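Home Notebook Seasons Teams Scorebooks Contact
Search the notebook... Go

September, started just after 7 in the morning

Got the second box of scorebooks open and I can't believe how good they are. Whoever kept the Bavevier home book in the later seasons had beautiful small handwriting and marked substitutions! With times! I had been resigned to never knowing who was on the floor in the second half of anything, and now there are whole months where we can say it to the minute.

Where things stand before I forget: the Hamevero League file now has 395 games with at least a final score, and 17 where the date and the opponents are known and that's the lot. The full box scores are a smaller pile and I'm not going to put a number on it until I've finished matching the away books to the home books, which keep disagreeing in ways I find more fun than I should.

Main job today was the scoring total for Åberg, the Sikomico center. The league's own souvenir program gives her 3138 career points. It's a number that gets repeated in every clipping after that, always the same four digits, and so far we have never been able to build it from the bottom up. I wanted to see how close the books get.

First pass: added every game where her line survives in either book. Came in well under, as expected, with several of the early winter games missing. Second pass: went back to the running score column for games where the individual columns were left blank. The scorer put player numbers beside each basket in the running score, at least through the first few seasons, so you can rebuild a box score from the running tally alone if you're patient and the pencil hasn't rubbed off. Slow going but it works really well. I did one game twice, an hour apart, and got the same line both times, which made me very happy.

Problem I hit: Åberg changed numbers. She is 14 in the early books and 41 later, and there's a stretch in the middle where both are in use on the same team. At first I had her scoring for two people. The 14 in those middle games is a guard who came over from Bavevier (same 14 in the Bavevier book the winter before, and the free throw shooting matches, i.e. it's terrible). I've put a note at the top of the roster sheet. Please, if you're entering Sikomico games, check the roster page at the front of that particular book before you type a name against a number. Don't trust the roster from the season before.

Also the league counted playoff points in career totals and didn't count the holiday tournament. I worked this out from the smaller totals, the ones for players with only a season or two, where you can try it both ways and only one of them lands. It landed for every player I tried. So all the tournament games come out of the career column and go in their own sheet. I've moved the ones I could find.

Scoring notation, for whoever picks this up next:

A filled circle is a made free throw and an open one is a miss. Fine. But the Bavevier scorer with the small handwriting also uses an open circle with a dot for something, and I went round and round on it all morning. It's always on the second shot of a pair. My best guess is a lane violation and a retry. I compared a few against the running score and the point is sometimes there and sometimes not, so the dot can't be telling us whether it went in. For now enter what the running score says and put "dot" in the notes column so we can pull them all later.

A "P" with a slash is a foul that was waved off or changed to another player. You'll find the same foul again on somebody else's line. I'd been double counting these. Went back and fixed the ones I had entered, and two players who I thought had fouled out with six now have five like normal human beings.

Games were 40 minutes throughout, two halves, apart from one summer when they tried quarters and evidently hated it. Overtime is written in the margin, sometimes sideways. Turn the page around before you decide there wasn't one. I missed an overtime in a Sikomico home game and spent a good part of the late morning wondering why the final was eight points higher than the column. The margin had the whole thing, with a little arrow.

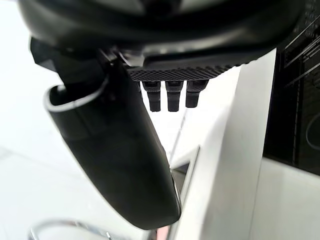 Harpreet Sawatzky

After lunch: the bench lines. This is the part I've been looking forward to since the box arrived.

With the substitution times in the Bavevier book I can work out minutes for everybody, and the first thing that jumps out is how deep they went in the home games. I had always pictured them as a team that rode its starters. The clippings read that way. Then you look at the book and the last two forwards on the bench are in before the ten minute mark almost every night, and they play together, as a pair, in and out at the same times. The coach had a plan! They come in, the pace of the running score picks up on both sides, and then the starters come back and it settles down again. I did the scoring by stretch for one full month and the team is slightly ahead while the pair are on the floor. Small sample, one month, home games only. Still, I was grinning at my desk.

Method for minutes, so it can be checked: take the time of each substitution as written, count the clock down from the start of the half, and split nothing. If a player goes in and no time is given for her going out, look for the next time she is charged with a foul or a basket and treat her as on the floor up to then, then mark the rest of the half as unknown. Don't fill in to make the team add up to 200. I tried that on a couple of games to see what would happen and the starters soaked up everything, because they're the ones whose names show up most. Leave the hole and write how big it is.

The times themselves seem good. They're written to the nearest half minute in most games and to the nearest minute in a few. In one book all the second half times run upward from zero, then halfway down the page they run downward, and I think a different person took over the pencil. The sevens change too. I've flagged the page.

Attendance: there's a figure penciled inside the cover of some books next to what looks like the split of the gate. I'm copying these out but keeping them off the game sheet. A lot of them are round, and I don't know yet if they're heads or tickets.

Back to Åberg at the end of the afternoon, with the tournament points out, the other 14 taken away from her, and the running score games added in. We're still short of 3138, but the gap is now a believable size for the games we're missing. Before today it wasn't. If she scored in the missing ones at her normal rate for those seasons she'd come out a little above the program's number, and if the 17 bare games include the spell when she was out with her ankle (two clippings mention it, neither says how long) she'd come out a little below. So I'm feeling good about the number in general and I'm not ready to sign off on the last digits of it. On the player page please leave it as "per league program" for now.

The one that would help most is the Sikomico away book from the second winter. The home book has a note on the inside back cover, in pen, saying the away book was lent for the end of season dinner, and no word of it coming back. I've written to the daughter of the woman who ran the scorer's table to ask if there's anything more in the attic. She was lovely about the first two boxes and knew half the names in them without looking.

Small stuff:

The Bavevier guard I've had down as two sisters is one player who got married midseason. Merged. Her assists look much better now.

Scan the covers as well as the pages. I skipped them in the first box and I'll have to go back.

Pages with heavy pencil come out better in grayscale than in black and white. The free throw circles fill in on black and white and then every miss looks like a make, so anything scanned that way needs its free throws read again from the book itself. I've listed those games on the second tab.

Assists are only kept from the third season on. Blank before that means not recorded. Please don't type zeros, I've taken out a whole column of them and at least half were mine.

Shot type: the Sikomico book has a tiny "h" over some baskets. All of them are Åberg's and one other post player's. I'm reading it as hook shot. If that's right we can say how many hooks she made in a home season, and I would love to be able to say that.

Next time: finish the February home games, start on the holiday tournament sheet, and run the bench pair against the away books to see if the coach used them the same way on the road. Left the Bavevier book on the top shelf with a slip in it at the last page entered.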